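Villunon Project: Progress Report No. 4
Submitted July 12, 2018, to the Ikholm Fund

1. Period covered

The main event of the period was the open day at the Revness site. Hardware installation was finished before it, and the remaining work on the tabletop cells is listed in section 5. Spending is within the approved budget.

2. Open day

The open day was planned in the last report as a small event for partners. We opened it to local schools, libraries and shops as well, and 177 people signed in at the front desk. Groups were taken through in turns, with a short safety talk in the corridor before entry. Each group had time for the talk, one demonstration and questions.

The demonstration was a tidying task. Two arms work from one side of a small furnished cell and handle household and shop goods: books, packets, snack bags, folders. The task was picked because visitors can judge it without any background. Everyone has put a book on a shelf. Staff stood at the monitor with the stop button and reset the items between runs.

We ran the demonstration 47 times over the day. Of these, 37 were completed with no help from staff. The others were stopped by the operator or needed an item to be moved by hand. Soft packaging caused most of the stops. A bag changes shape when the fingers close on it, and the grip that was good at the start may not be good once the arm lifts.
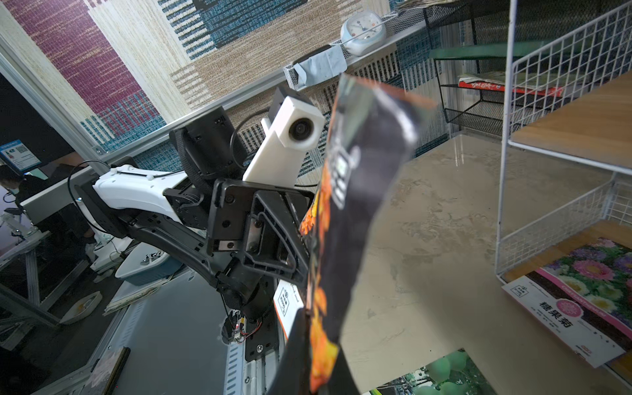 One visitor from a library asked why anyone would want a machine that takes longer to shelve a book than a ten-year-old does, and said the money might be better spent on opening hours. The same visitor added that the arms would be of more interest if they could read a spine label and tell when a book was in the wrong place.

We answered that speed is not a goal of this phase and that label reading is outside the present grant. The second point came up again on the comment cards and we have passed it to Costache, who are responsible for the vision software.

Other comments on the cards were mostly practical. Visitors at the back of a group could not see into the cell. The safety talk was hard to hear – the corridor echoes. Several teachers asked for a printed sheet to take back to class, and we did not have one.

3. Technical notes from the day

Flat items lying on the floor of the cell remain harder than items standing up. Thin covers give the fingers very little to hold, and the arm has to come in low. Where two arms share a small floor area, their paths must also be kept apart, and the planner still handles this by making one arm wait.

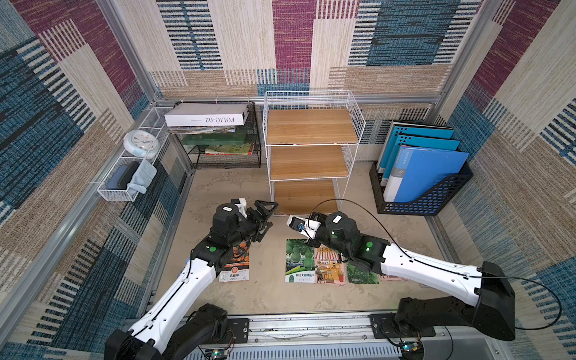
The waiting rule is safe but slow, and it accounted for much of the time in the longer runs. Costache has a revised planner on test that lets both arms move when their paths are far enough apart. We have not used it in front of visitors and will not do so until it has passed the same checks as the present one.

Cable routing also needs attention. The loops are long so that the arms can reach all parts of the cell, and operators had to watch them during the reset. Shorter runs with extra clips are being tried on one arm.

4. Costs

The open day cost slightly more than planned because of the larger attendance. The difference was taken from the travel line, which is underspent. No change to the grant total is requested.

5. Next period

Finish the remaining tabletop cells.
Complete tests of the revised planner.
Prepare a printed sheet for schools.
Fit a screen outside the cell so that people at the back can follow.
Hold a second open day in November, with smaller groups and the safety talk moved indoors to the meeting room.

We ask the Fund to confirm whether its own staff wish to attend in November, so that a separate slot can be kept for them.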